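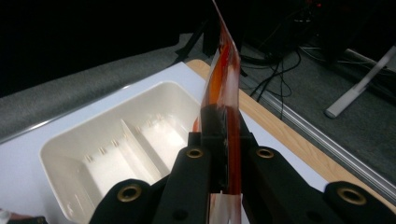 Lista de verificação — pacotes e caixas divisórias
Armazém Rebelo, bancada de separação
Data: 10/6/21
Preenchido por: Valter Rocha

Fui eu que fiz a ronda desta vez, por isso os comentários vão à minha maneira (quem quiser a versão seca que leia só os "OK"!).

1. Selagem das pontas — OK
Passei o dedo em todas as do lote Hasteo e nenhuma abriu. Gosto destas pontas estreitas, veem-se logo quando vêm mal coladas.

2. Película sem furos nem vincos — OK com reparo
Dois pacotes do lote Tanuson tinham um vinco fundo junto à selagem. Pus de parte, com etiqueta amarela. Não deitem fora antes de eu falar com o fornecedor!

3. Impressão legível — OK
O plástico brilha tanto debaixo da lâmpada que tive de inclinar cada um para ler o lote. Já pedi uma lâmpada mais fosca, continuo à espera.

4. Caixas creme com divisória: limpas e vazias antes de começar — OK
Cantos arredondados, limpam-se num instante com um pano húmido. Confirmem também debaixo da divisória, é onde fica o pó.

5. Rebordo das caixas sem lascas — NÃO
A caixa 9 tem uma lasca no canto e corta mesmo, apanhei um susto. Fica fora de uso até vir outra da Bundley.

6. Peso por caixa, máximo 6 kg — OK
A mais carregada passou pouco dos 5. Por favor não encham até cima só para poupar uma viagem, depois os de baixo ficam esmagados.

7. Chão e passagem livres — OK
Só uma palete um bocado torta, endireitei-a eu.

Por resolver: caixa 9, lâmpada e os dois pacotes vincados. Volto a ver isto em julho — se a caixa nova chegar antes, deixem-me um recado na bancada.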